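Nekalik: paquete de verificación de normas para manipuladores móviles de dos brazos
Distribuido por Flollbridge. Versión 3

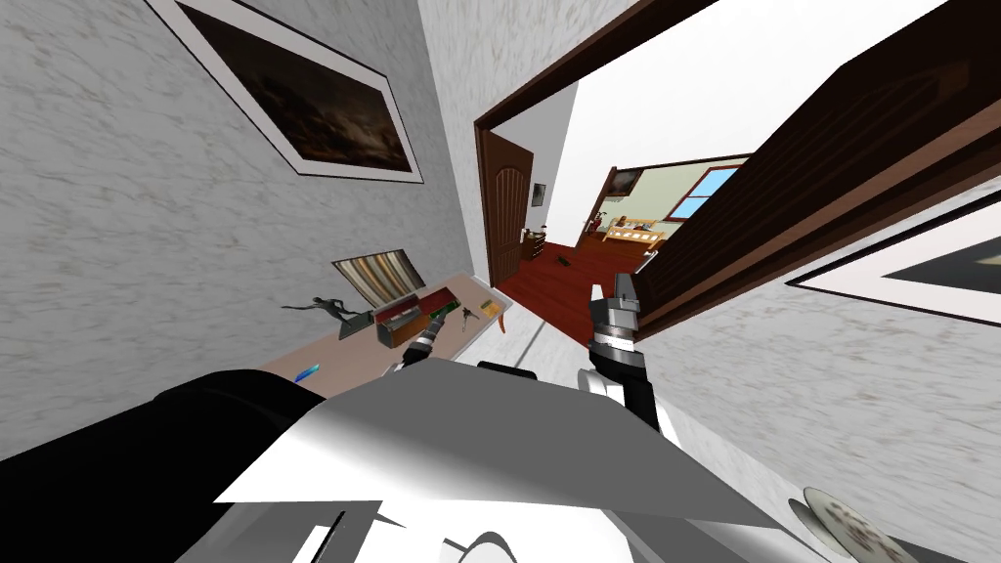
Casi todos los catálogos de robótica doméstica llevan hoy la palabra «conforme» en la primera página. Pregunte conforme a qué y la conversación se alarga. Una norma de robots industriales da por hecho un recinto, un operario formado y una evaluación de riesgos hecha en el sitio. Un pasillo de vivienda no ofrece nada de eso. Nekalik se vende para poner orden en esa distancia, y conviene leer esta ficha con la misma desconfianza que aplicamos a las demás.

Qué es
Un conjunto de 54 ensayos en simulación y el expediente que los acompaña. Los ensayos se ejecutan en interiores de vivienda: pasillos, puertas abiertas, consolas con objetos pequeños, cuadros en la pared. El robot se mueve con los dos brazos extendidos o recogidos, según el caso, y el sistema anota distancias mínimas, velocidades de la pinza y órdenes de parada.

Qué no es
No es un certificado. Ningún ensayo simulado sustituye la medida de fuerza de contacto en la máquina real, y quien presente el informe de Nekalik como marcado de conformidad lo hace por su cuenta. Tampoco mide si el robot es útil. Hemos visto equipos que superan todos los ensayos de distancia porque apenas se mueven.

Reglas que se comprueban
Paso de puertas: velocidad limitada mientras cualquier parte de un brazo ocupe el hueco.
Trabajo sobre mesas estrechas: el segundo brazo permanece quieto o dentro del contorno declarado.
Objetos no identificados: la pinza no cierra sobre nada que el sistema no haya clasificado.
Herramientas: se tratan como carga peligrosa hasta que el integrador justifique lo contrario.
Parada: se mide desde la orden hasta la inmovilidad de los 2 brazos, sin promediar.

La última regla nos ha costado discusiones. Varios fabricantes prefieren dar la media, que siempre queda mejor. El informe recoge el peor valor y lo pone en la primera hoja.

Contenido
Licencia para un modelo de robot y 2 puestos
54 ensayos con sus criterios de aceptación
Manual de 758 páginas en PDF, en español e inglés
Plantilla de evaluación de riesgos, editable
Módulo Geretti de registro de trayectorias

Limitaciones conocidas
El rozamiento de objetos pequeños está mal resuelto: un lápiz simulado rueda de forma distinta a uno de verdad. No hay niños ni animales en las escenas. El módulo Mahlangu, que debía añadir personas en movimiento, sigue en pruebas y no se incluye en el precio, aunque algún folleto antiguo diga otra cosa.

Requisitos
Modelo cinemático completo del robot, con la envolvente real de muñecas y pinzas. Las geometrías simplificadas se rechazan en la importación.

Soporte
Actualizaciones de criterios durante 3 años. Si una norma cambia, los ensayos afectados quedan marcados como pendientes y hay que repetirlos. Los informes anteriores no se actualizan.

Precio y plazo de entrega: bajo consulta a Flollbridge, indicando modelo de robot y uso previsto.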